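Reading time: 7 min

Section 4: Clearing the Table and Sorting the Packaging

Welcome to the best part of the Braltonow home sorting guide! By now your bins are in place and labeled, and you get to put them to work. A table covered in torn cardboard, snack wrappers and used-up boxes is a great place to begin, and you'll see a difference fast.

Before you start

You need your Ollia paper bin (holds 900 sheets' worth of flattened card), your Beltetti liner bags, and a small tray for anything you want to keep.

CAUTION: Check every medicine box before you flatten it. Leftover medicine never goes in the paper bin or down the drain. Put it on the tray and ask your pharmacy about returns.

4.1 Clear the table

1. Leave the tablecloth on. A printed gingham cloth is fine to work over, and crumbs shake off it outdoors later.

2. Start with the biggest piece of cardboard. Ragged edges and peeling layers don't matter — torn card recycles just as well as a neat sheet, as long as it's clean.
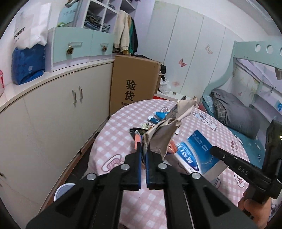
3. Next, pick up the snack wrappers and small packets. Squeeze each one gently. If anything is still inside, it goes on the tray.

4. Put the empty wrappers in a Beltetti liner bag. Shiny wrappers usually belong with general trash, but some towns do take them, so look up your local rules once and write them on the lid.

5. Save the printed boxes for last. They get their own steps, and they're really satisfying to do!

NOTE: Small white scraps love to hide on a pale cloth. Run your palm across the whole table before you call it clear.

4.2 Flatten the boxes

1. Open both ends and look inside. Take out any leaflet, tray or blister pack.

2. Press the long sides together until the box folds along its own creases. Don't fight it — most cartons want to go one way.

3. Tuck in any end flap that still sticks up, or let it stand if the card is stiff. It will settle under the weight of the next few boxes.

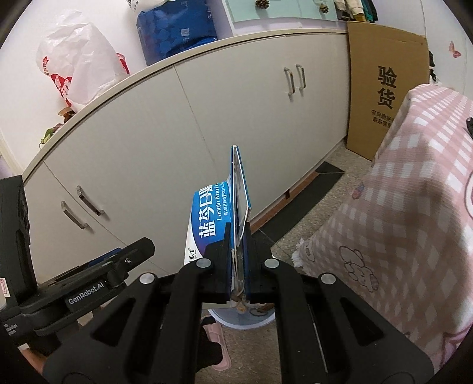
Fig. 4-2. Flattened medicine carton, blue and white, marked "Lanqin Koufu."

4. Slide the flat box into the paper bin on its edge, like a file in a drawer. You'll fit far more in this way.

NOTE: If you have the Jasińska divider (part 161), keep small cartons in the front slot and large card behind it.

When the bin is full, go to Section 5, Tying and Carrying Bundles.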